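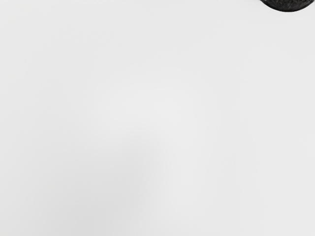
Wenjie Ding wanted to know if the pale patches were chalky when I rubbed them, and told me to post the whole story over on this board, so I am taking that advice. Hello everyone!

We moved into a house in Marlow last December and the dining room walls had been painted a deep brick red by the people before us. I put two coats of a plain off-white over it (the Ustitz eggshell, the mid-priced one) and in daylight it looks lovely. Around suppertime, though, once the lamps are on, I swear there is a pink blush on the long wall — not everywhere, mostly near the window. My husband says I'm imagining it. I rubbed it with a damp cloth and nothing came off. Do I need a third coat, or do I have to go back and prime the whole room? I have a little over half a can left and would love to use it up.

Thanks so much for any help, and sorry for going on!

Kaiwen Wei
Hi there, and welcome! We had the very same trouble with a red bedroom, so you have all my sympathy. Red is a stubborn color to cover and two coats of off-white often won't do it. Before you buy anything, try this: paint a piece of poster board with what's left in your can, let it dry overnight, and tape it up on the pink part at suppertime with the lamps on. If the board looks pink too, it's your bulbs or something in the room throwing color back (we had a big red rug doing some of it). If the board looks clean and the wall doesn't, the old paint is showing through.

In that case I'd put a coat of stain-blocking primer on the long wall, then two thin coats of your off-white on top. Give the eggshell a light sanding first and wipe off the dust. Ours took most of a weekend, but we stopped for a long lunch both days.

old_porch_626
just do a third coat, its fine

Wenjie Ding
Glad you posted! I'm with Kaiwen on the poster board. Do check the bulbs as well. Mine were 3,000 K and I thought they'd be neutral, but they warmed up our hallway quite a bit. And if you do end up priming, go corner to corner on that wall so you don't get a patch with a different sheen.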